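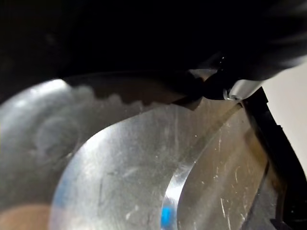

Re: Is it rude to stack your plates for the server?

nbandara
Went out with my in-laws in August to Hotero, the place with the cloth napkins and the seven kinds of water. I finished eating and stacked my plates at the edge of the table, forks on top, the way I was raised. My mother-in-law looked at me like I'd started mowing the carpet. Apparently This Is Not Done. I'm 41 minus a few and have been doing it my entire life. Who's right?

gravyboat_captain
You are. Next question.

Talukder_Jr
I waited tables for two years at Fludell, back when it still had the salad bar. Please don't. You stack them your way, big plate on top of small bowl on top of half a baked potato, and then I have to unstack the whole thing in front of you while we both pretend it's fine. I had a system. Everybody's kind uncle wrecked it nightly.

gravyboat_captain
Counterpoint: I also waited tables and I'd have married anyone who stacked.

Talukder_Jr
Then you had a bigger tray or lower standards.

marsh_hen
It depends on the place? At a diner I stack. Anywhere the menu has no dollar signs, I sit on my hands and let it all happen to me.

nbandara
The menu did have dollar signs. They were just very small, like they were embarrassed.

old_pinochle
My late husband stacked at our own wedding. The caterer told him to sit down. I've been on the mother-in-law's side ever since, sorry Nuwan.

gravyboat_captain
Was it a good stack though

old_pinochle
It was 21 plates high and it leaned.

marsh_hen
Ok that's a different hobby.

Talukder_Jr
What I'd settle for: pass me the one I can't reach. Put the napkin next to the plate and not IN the soup. That's all the help anyone needs. If you've got energy left over, tip.

dmont_regular
Disagree with the tableside unstacking thing. I bus at Doravmont on weekends and nobody there unstacks anything out front. It goes in the tub and gets sorted in back. Stack away, just keep the knives flat. I've got a scar.

Talukder_Jr
You have a TUB. We carried on the arm. Of course you don't care.

dmont_regular
It's a nice tub.

nbandara
So the answer is ask whether there's a tub. I'll bring it up with my mother-in-law at dinner. We're going to her house, where she has informed me I'll be clearing.

old_pinochle
Two at a time, dear. And don't scrape at the table.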